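Un robot d'étagère monté pièce par pièce dans l'atelier partagé de Nustberg

17 novembre

L'atelier partagé de Nustberg consacre depuis la rentrée l'un de ses espaces à la construction d'un robot capable de prendre et de ranger des objets du quotidien. Le projet, baptisé Trova, est mené par des membres de l'atelier sur leur temps libre. Il utilise un contrôleur Imai acheté d'occasion et des pièces de fixation usinées sur place.

Le budget est fixé à 2 622 euros, dont 400 euros pour les moteurs. L'atelier avait d'abord envisagé un bras vendu en kit, puis l'idée a été écartée en raison du prix des pièces de rechange. Les supports ont été dessinés par les membres et repris plusieurs fois, le premier modèle se fendant au niveau des vis.

Les essais se font avec des objets ordinaires, de formes et de matières différentes : une baleine en peluche, un petit bol blanc, un sac en papier brun, posés les uns contre les autres sur un chariot en fil métallique noir. Un panier occupe l'étage du milieu. Les objets serrés posent le plus de difficultés, car le programme doit décider où finit l'un et où commence l'autre.

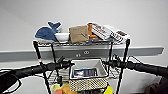 Pour Peltix, qui suit le projet sur le forum de l'atelier, il vaudrait mieux commencer par des objets rigides et bien espacés, quitte à ajouter les peluches et les sacs plus tard. Un bol se saisit toujours de la même façon, un sac en papier jamais, et mélanger les deux dès le départ rend les échecs difficiles à interpréter.

La remarque a été discutée en réunion. L'équipe a choisi de garder le mélange, tout en prévoyant une série d'essais séparée pour les objets durs. Chaque série comptera 100 prises, notées à la main dans un cahier — la saisie automatique des résultats n'est pas encore écrite.

Les textiles feront l'objet d'un travail à part. Les sangles et les anses sont jugées délicates : elles passent devant les autres objets et peuvent se coincer entre les doigts de la pince. Une caméra placée près de celle-ci doit aider à les repérer de près, en complément de la vue d'ensemble. Le réglage des deux vues reste à terminer.

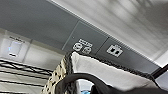 Sac blanc, tissu à motif tacheté et sangle noire, sous les prises de l'atelier.

Le code et les plans des supports seront mis à disposition des adhérents en décembre, avec la liste complète des pièces. Une soirée de démonstration est prévue le même mois à l'atelier. L'entrée sera libre, mais le nombre de places autour du poste de travail est limité à 9 et l'inscription se fait à l'accueil.

L'équipe cherche par ailleurs une alimentation de rechange pour le contrôleur Imai. Les personnes qui en possèdent une peuvent la déposer à l'atelier aux heures d'ouverture.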